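Bar soap (hand and body)

Bar soap is a solid cleanser made from fats or oils and an alkali, used with water on the hands and body. Sold pressed, poured or cut. It was the usual household skin cleanser in many places before liquid washes took over at the sink, and it still has a steady following among people who want less packaging or just like the feel of it.

Contents
1 Making
2 Types
3 Additives
4 Use and storage
5 Effect on skin
6 The Utdale bar
7 See also

Making

Fat plus lye gives soap and glycerin. The reaction is called saponification. Bar soap uses sodium hydroxide; potassium hydroxide gives a softer paste or a liquid. Common fats are palm, coconut, olive and tallow. Coconut gives big quick bubbles but can feel harsh in high amounts. Olive gives a mild, slow bar with a low, slippery lather. Tallow and palm make it hard.

Two main methods at small scale. Cold process — oils and lye mixed at low heat, poured in a mold, left to set, then cut and cured for several weeks. Hot process — same mix, cooked until the reaction is done, usable sooner, rougher to look at. Factories mostly make soap noodles, which are then milled with scent and color and stamped.

Many small makers leave a little oil unreacted. This is called superfat and makes a gentler bar, though too much of it shortens shelf life and can leave orange spots (rancid oil, smells like crayons).

Types

Milled soap. Run through rollers several times, dense, smooth, slow to wear down. Sometimes sold as French milled or triple milled, though the wording is loose and not every seller means the same thing by it.

Glycerin soap. Clear or nearly clear. Made with added glycerin, sugar or alcohol. Sweats in damp rooms.

Castile. Orignally all olive oil. Now used for almost any vegetable oil soap, bar or liquid.

Syndet bar. Not true soap. Made with synthetic detergents pressed into a bar, closer to the skin's own pH. Often labeled "cleansing bar" or "beauty bar". 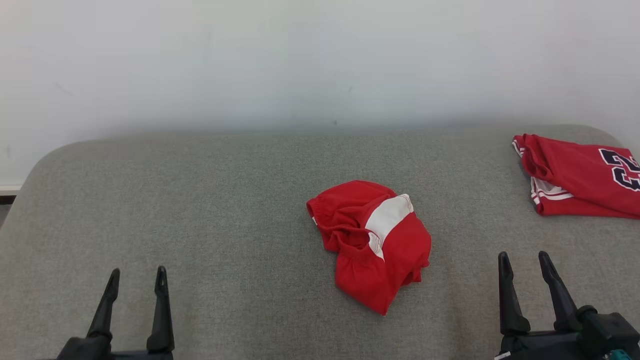 Woven upholstery against an off-white wall.

Additives

Scent comes from essential oils or fragrance oils. Citrus fades fast. Lavender and cedar hold longer. Color from clays, micas, oxides or plant powders. Oatmeal, poppy seed and ground pumice are added for scrub, with pumice mostly kept for workshop soaps. Goat milk, honey and sugar all affect the lather and all darken the bar if the mix gets too hot. Titanium dioxide makes it white.

Sodium lactate is added for hardness. Chelating agents cut down on scum in hard water, also slow rancidity. Antibacterial agents were once common in deodorant bars, less so now.

Use and storage

Wet, rub, rinse. A bar lasts longest if it can dry between uses, so a dish with slots or ridges is better than a flat one. Standing water turns the underside to mush. Cutting a large bar in half and using one piece at a time helps.

Soap is also rubbed on laundry as a pre-wash, mainly plain white bars with no added oil or color. Dampen the mark, rub the soap in, leave it a while, wash as normal. Collars and cuffs are the usual targets. Strongly colored soap is a bad choice on pale cloth, and a hidden seam should be tried first.

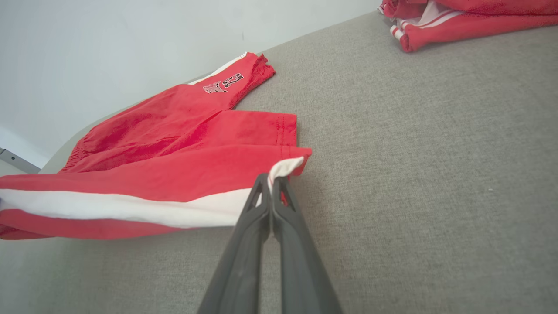
Superfatted bars are poor for the laundry job, as the spare oil stays in the cloth and picks up dirt. Plain bars rinse cleaner. Fabric counts too: cotton will take a good deal of rubbing, silk and wool should not be treated this way at all, as alkali damages them. Sportswear with contrasting panels, such as red shorts with a wide white stripe down the side, needs cool water and a quick rinse so any loose red dye does not settle in the white. Do not leave soap to dry on it.

Effect on skin

True soap is alkaline, usually pH 9 to 10. Healthy skin is slightly acid. Most people notice nothing beyond some tightness; people with dry skin or eczema may do better with a syndet or a soap substitute. Moisturizer after washing helps. Hard water makes the tight feeling worse becuase of soap scum left behind.

The Utdale bar

Regional type, made at Priston and later at Pernside. Square, unscented, high in tallow, stamped with a U. Keith Garside, who ran the Priston works, sold it in boxes of 38 to farm stores and boarding houses. One batch made 600 bars. The recipe used 66 percent tallow, the rest coconut and a small amount of castor. The Bunting company bought the name and moved production to Pernside, where a lighter version with palm oil was made alongside the old one. Both were still listed in May 2026. Collectors look for the Priston stamp — deeper, with a square border.

See also

Liquid hand wash
Shaving soap
Soap dish
Lye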